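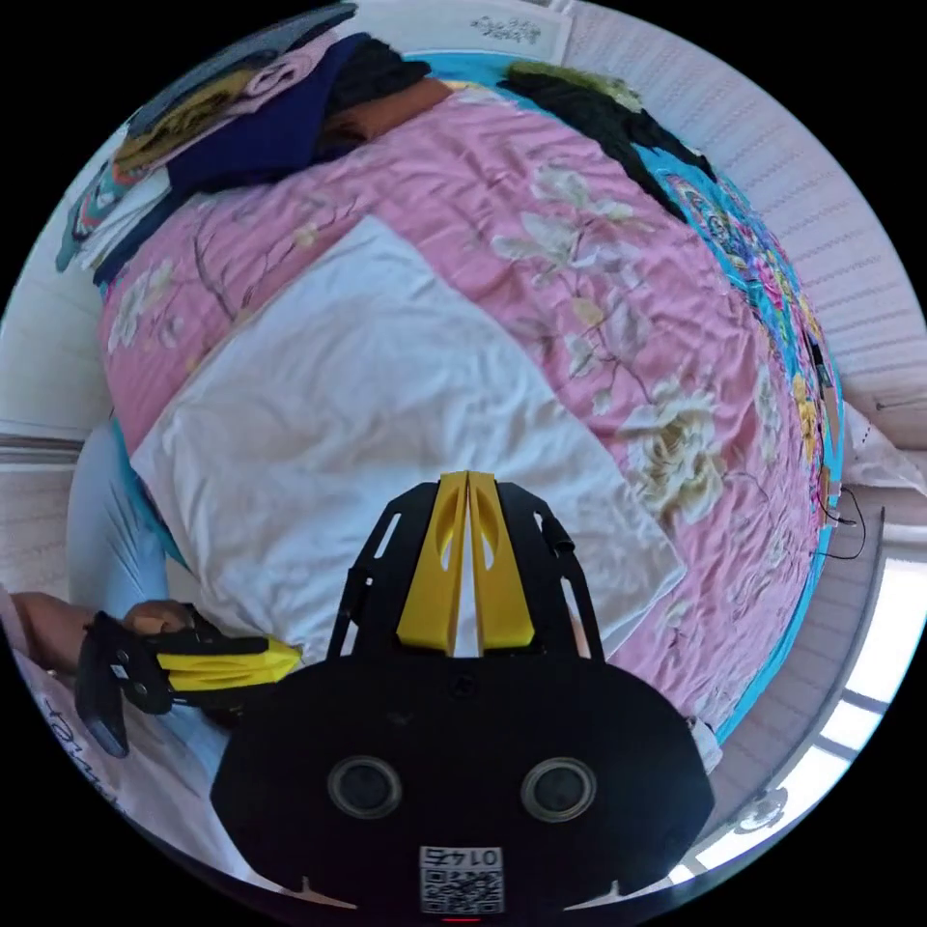 # Tultton hand gripper kit: bedroom textiles sample set

Release notes and data card for the sample set that ships with the Tultton two-gripper kit. If you bought or borrowed a kit, read this before you load the files. If you are still deciding, the section on limits is the one to read first.

Maintained by Mojtaba Khosravi. Kit hardware questions go to Tuncay Akgül at Rirna.

Last updated: 9th June

## What you get

- 789 episodes of cloth handling, each one a single task from start to finish
- 73 task prompts in plain text
- one calibration file per gripper
- a small loader and a viewer script

The sample set is free with the kit. The full household set is a separate purchase from Jafarzadeh and isn't covered by this card.

## Tasks

All episodes were recorded by a person holding one gripper in each hand. The work is done on and beside beds, with whatever clothes and bedding are there. Many beds have patterned sheets, and clothes are often piled along one side while the person works on a single piece of cloth.

Prompts fall under these headings:

- spread a cloth or pillowcase flat
- fold in half, then in half again
- move a folded item onto a pile
- pull a sheet straight at one corner
- separate two items that are tangled

Folding makes up the largest share. There is very little tangled-item data — 65 episodes — and we would not train on that alone.

## Views

Each gripper carries its own wide-angle view. The picture is a circle with black corners, and the yellow fingers sit low in the middle. The other gripper comes in and out of view depending on how the hands are placed. Part of the operator may be visible too, usually a sleeve, a knee or a forearm.

We ship the raw circle. The loader can flatten it:

```
python load.py --set bedroom --view right --flatten
```

Flattening stretches the outer ring badly. For cloth work we leave it off, as the edges of the bed are often out there and you lose them.

## Labels on the grippers

Every gripper body has a white label with a QR code and a short ID that ends in 左 (left) or 右 (right). The ID reads upside down in the gripper's own view. Don't rotate the video to fix this. The calibration files expect the view as recorded.

If you swap grippers between hands, change the `side` field in `kit.yaml` as well. Two early testers missed this and got mirrored finger paths.

## File layout

```
bedroom/
 episodes/
 prompts.txt
 calib_left.json
 calib_right.json
 kit.yaml
```

Finger opening is stored from 0 (closed) to 700 (fully open) in kit units. It isn't millimeters.

## Known limits

- White cloth on a bright bed can wash out near windows. Exposure is automatic and we did not correct it.
- Thin fabric sometimes slips out of the fingers. Those episodes are kept and marked `slip: true`.
- Finger opening drifts a little over long sessions. Recalibrate your own kit between sessions.
- No force data. The kit has no force sensor at this price, and Rirna has not announced one.
- Homes in the set are few and the bedding repeats. Expect weak results on duvets.

## Changes

- Loader no longer fails on episodes with one gripper missing.
- Removed duplicates found in the April release.
- Added `slip` field.
- Viewer script now works with Plisano exports — left and right views only, no merged view yet.

## Terms

Use it for research or in-house testing. Don't repost the raw video. Operators agreed to being partly visible, and faces are blurred where a mirror caught one. If you find one we missed, open an issue with the episode number and leave the screenshot out of it.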